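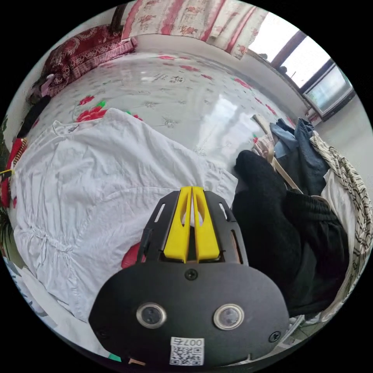

Sábana blanca con estampado de flores rojas y hojas verdes.

El expediente de la estación de Enthorpe constaba de 68 folios y no contenía ninguna irregularidad. Preben Thygesen lo leyó entero en el tren y volvió a leerlo en la pensión, sentado en el borde de la cama, con la lámpara orientada hacia la columna de lecturas.

La estación medía el nivel del embalse de Prurkedberg. Disponía de un limnímetro de flotador, modelo Asow, instalado en un pozo de hormigón comunicado con el embalse por un tubo de fundición. El flotador movía una rueda, la rueda una plumilla, y la plumilla trazaba una línea sobre un tambor que daba una vuelta cada 24 horas. El observador cambiaba el papel a las 8 de la mañana, anotaba la cota y firmaba. El observador se apellidaba Fagundes.

El servicio había enviado a Thygesen porque las cotas de septiembre no cuadraban con las de la presa. La diferencia era de 2 centímetros, siempre en el mismo sentido. Dentro de la tolerancia, según el manual. Pero el manual admitía errores dispersos, y aquel no se dispersaba.

Fagundes lo esperaba en la caseta con la puerta abierta y el libro de registro sobre la mesa. Era un hombre mayor, de manos limpias. No ofreció café.

—La referencia está en el muro —dijo—. El clavo de latón.

Thygesen montó el nivel, estacionó el trípode sobre la grava e hizo una lectura de espalda a la señal del camino. Después leyó sobre el clavo. Repitió la serie en sentido inverso y cerró el itinerario con un milímetro. El clavo estaba donde debía estar. Bajó entonces al pozo, midió la lámina de agua con la sonda eléctrica y comparó el resultado con la plumilla.

Dos centímetros.

—La plumilla marca de más —dijo al subir.

—Sí.

—¿Desde cuándo lo sabe?

Fagundes pasó hacia atrás las páginas del libro, sin prisa, hasta una en la que la firma era distinta, más inclinada, con la misma inicial.

—Mi mujer llevó la estación antes que yo. Ajustó la plumilla la última mañana que pudo bajar. La apretó así. El tornillo no se ha tocado.

Thygesen examinó el tornillo de fijación. Era de cabeza ranurada, con una película de óxido uniforme que cubría también el borde del brazo. La ranura no presentaba marcas recientes. Un cuarto de vuelta bastaba para corregir el cero.

Sacó el destornillador del estuche y lo dejó sobre la mesa, paralelo al libro. Comprobó el resorte del tambor, el nivel de tinta, la tensión del cable y el estado del contrapeso. Apuntó cada valor en su casilla. El reloj adelantaba un minuto y lo corrigió.

—Los datos de la presa son los que se publican —dijo—. Los de aquí sirven de contraste.

—Ya.

—Un error constante puede tratarse en gabinete. Se declara una corrección y se resta.

Fagundes miraba el embalse por la ventana. El viento levantaba un oleaje corto que el tubo de fundición no dejaba pasar al pozo; sobre el papel, la línea seguía recta.

En el informe, fechado el 2018-12-20, Thygesen hizo constar que el instrumento funcionaba correctamente y que a todas las lecturas de la estación debía aplicarse una corrección de menos dos centímetros. En el apartado de causa escribió: «ajuste de origen». En el de intervención recomendada trazó una raya horizontal, como indican las normas para las casillas que se dejan sin contenido.

Guardó el destornillador. El tren de vuelta salía al anochecer y tuvo tiempo de bajar andando.

Utilizamos cookies propias y de terceros para mejorar su experiencia de navegación. Si continúa navegando, consideramos que acepta su uso. Aceptar Más información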